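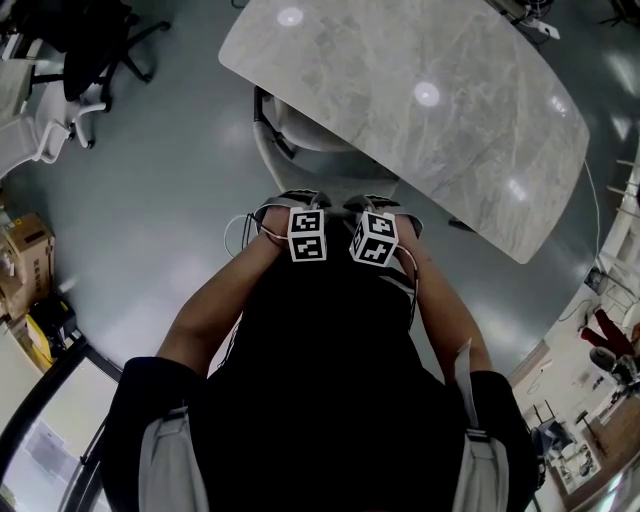 Sulholm Notices, no. 230, p. 3

HELP WANTED, SETUP AND TABLES, NELLUNAR HALL

Need 4 people for July, setup and reset of the dining and meeting floor. Short shifts, 3 hours each, mostly mornings. Paid, same rate as last year, lunch included.

The work: chairs in, chairs out, tables wiped and lined up. Stone-top tables like the gray marble one are heavy, two people minimum, no dragging. Chairs go back under the near edge when you're done, arms straight, seat wiped. White seats show everything so bring clean hands. Cloths and spray supplied, don't bring your own, we had trouble with a stain on the stone.

No experience needed. Must be OK on your feet and OK with stairs. Closed shoes. Tell us if you can't lift, there is still plenty to do (glasses, place cards, the sign-in desk). 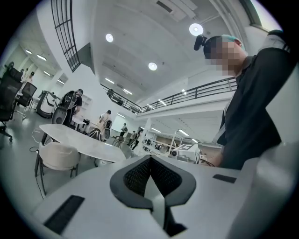 Upstairs crew is seperate and we need people there too. Chairs get carried up by hand, small loads, wait for whoever is coming down. Once you're up, nothing gets leaned on or hung over the black balcony railing, no coats, no cloths, no bags, people are working on the floor below. Railing gets dusted last, one upright at a time, its slow but somebody has to. Extra hour paid for that.

To apply: short note with your name, phone and which mornings you can do. Leave it at the Brito desk for Vlasta Kolář, or give it to Khôi Hà if your already on the Sidau list. Notes in by 28/05/2023 please. We call everyone back, even if its a no.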